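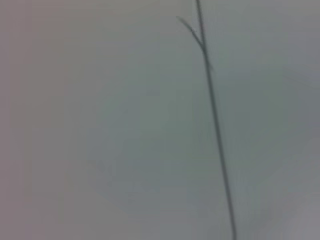
The woman who runs the linen room at Flolimby, a guesthouse with 10 bedrooms, says she learned to fold from her aunt and has changed only one thing since. She quit tying bundles with ribbon. "Ribbon looks nice for a day and then you have to iron it," she said. These days she likes something dry from the yard instead. A single dark stalk with one short side branch near the top is the kind of thing she means, with no leaves and no buds to drop on the cloth. "If it has a flower on it, it sheds. I want it plain."

We talked in the afternoon, between the wash and the evening rooms. She has worked there for five years, and before that she was at Rallier, a larger hotel where the linen count ran to 200 bath towels. She did not enjoy that.

"You got 30 seconds a towel," she said. "People folded in the air, against their chest. I never could get a straight edge that way. I need a table."

She also needs the towel flat before anything else happens to it. She smooths from the middle out, pulls the corners, and looks at the hem. If the hem is twisted she starts over. Guests don't notice, in her opinion, but the stack leans by the time it is 10 high, and then she is the one who has to fix it.
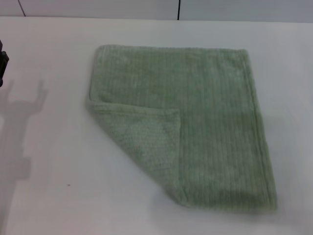

On corners

The question she gets most from new staff is where to begin. Her answer is a corner. On a pale green ribbed towel, a lower corner turned over makes a wedge, and what looks like the back of the cloth comes up fuzzier and a little grayer than the ribbed front. She uses that difference to tell the sides apart.

"Ribs out, always," she said. "If I see fuzz on the shelf, somebody was in a hurry."

I asked if she had tried the folding boards that Jeto sells. She had, for a month. They were fine for shirts – too narrow for bath towels. The one tool she keeps is an old Lüthi clothes brush, which she uses on the pile before the last fold.

Her own towels at home are another matter. "Those go in a basket," she said. "I fold all day. I'm not doing it at night too."

She had the evening rooms to get to at four, so we stopped there.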